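Trusthorpe Community Learning Fund
Interim Progress Report: Adult Reading Support at Huturby
Submitted to the Hedegaard Foundation by Zixuan Lü, Program Manager

Purpose of this report

This report covers the second period of the grant and follows the headings set out in the funding agreement. It describes progress on tutoring, the lending collection and tutor training, and asks for approval of one change to the budget.

Tutoring

Evening tutoring at the Huturby center began in July. The program now has 18 trained tutors, which meets the target in the agreement. Learners are matched with one tutor for the full term and meet twice a week. Sessions start at 6:30 p.m., half an hour later than first planned, after several learners told us that they could not arrive from work in time.

Attendance has been steady among learners who joined at the start of the term. It has been weaker among those who joined after the fourth week. We have therefore stopped adding learners partway through a term and now keep a waiting list – the Foundation's program officer agreed to this at the last review call.

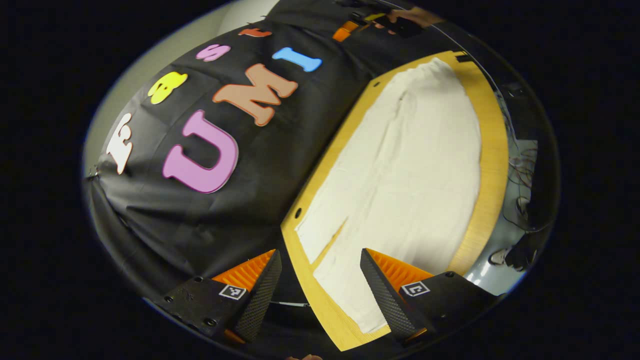

Most learners entered at the first or second reading level. The placement interview, which was shortened during the first period, now takes place in a single visit and includes a short writing task. Tutors have asked for more material on forms, leases and pay statements, and these topics will be added to the course binder before the next term.

Lending collection

The grant allowed us to buy 200 books for adult beginning readers. All have been cataloged in Trula, the lending system already used at the Trusthorpe office, and learners may borrow from either location. Short nonfiction has been borrowed more often than fiction. The large-print titles arrived late from the supplier and were shelved only at the end of the period.

Tutor training

We held 3 training workshops, as scheduled. The third dealt with learners who read well in another language but are new to English. Written feedback from tutors was favorable, although many felt that the section on spelling was rushed. It will be given a full evening next time.

Budget

Spending is in line with the approved plan except for travel, where costs have been lower than expected. We request permission to move $2,000 from travel to printed materials. The total award would not change.

Next period

The next term will open with placement interviews for learners on the waiting list. Work on the revised course binder is under way, and a draft will be sent to the Foundation for comment before it is printed. The agreement with the Huturby center for use of its rooms is due for renewal – we expect to sign on the same terms and will forward a copy with the final report.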